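Household assistance pilot: progress report to the Trarna fund
Reporting period ending February

Thank you once again for your patience over the winter, and for the kind questions you sent after our last report. This one covers the second stage of our review of the Cokov home service package, which Avavmont is offering to supported housing providers on a monthly lease. We have spent most of the period on tidying and clearing away, as agreed, and there is a good deal to tell you. 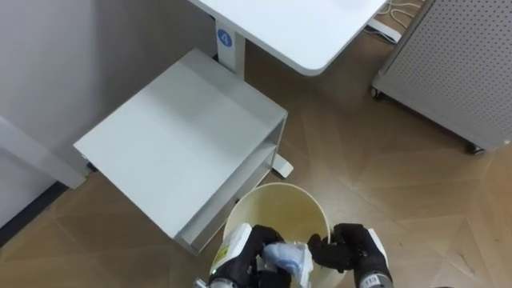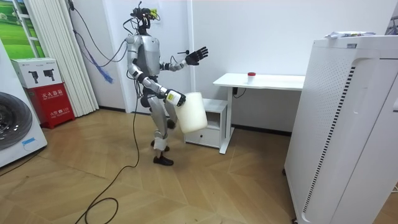
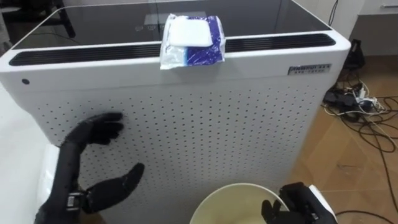
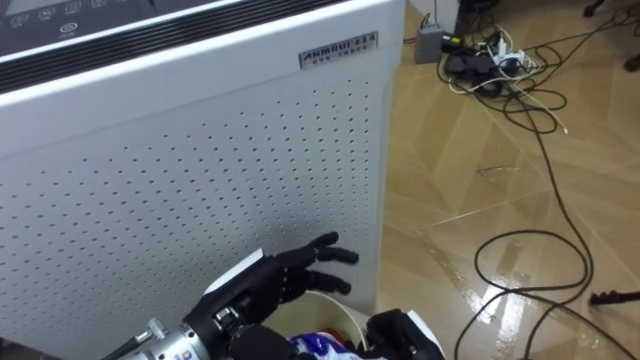 Tidying work in the Mäkelä trial room, with the Cokov package under review.

The tidying routine asks the robot to deal with light household bits and pieces, mostly wrappers and packets, using a small round bin on the floor. We chose these on purpose. Soft plastic changes shape every time it is handled, and our tenants' groups told us quite firmly that litter on surfaces was a bigger daily nuisance to them than anything heavy. We ran 400 attempts over the period, and I am pleased to say that we are now confident enough to put the routine in front of a housing provider, though I would still want a member of staff nearby.

The carrying tasks came on more slowly. Handles are going well, and the walking is a good deal steadier than it was in the autumn, but turning in a furnished room takes longer than any of us would like. Loose cables on the floor are a worry too – we have asked Avavmont to add a section on trailing leads to the home survey, and they have promised us a draft.

On the service itself, we found the telephone support friendly and quick, with replies usually the same morning. The handbook is less good. It assumes a reader who has set up machinery before, and 15 of its pages need rewriting in everyday words before we could hand it to a scheme manager.

Spending remains within budget. We have used 1780 euros on consumables and room fittings, and 1101 euros set aside for training has been carried forward, with your agreement, to the next stage.

Next we hope to repeat the tidying tasks in a lived-in flat, with different bins and rather more clutter – and we would be delighted to have you visit while that is going on. Mornings before 11 suit us best.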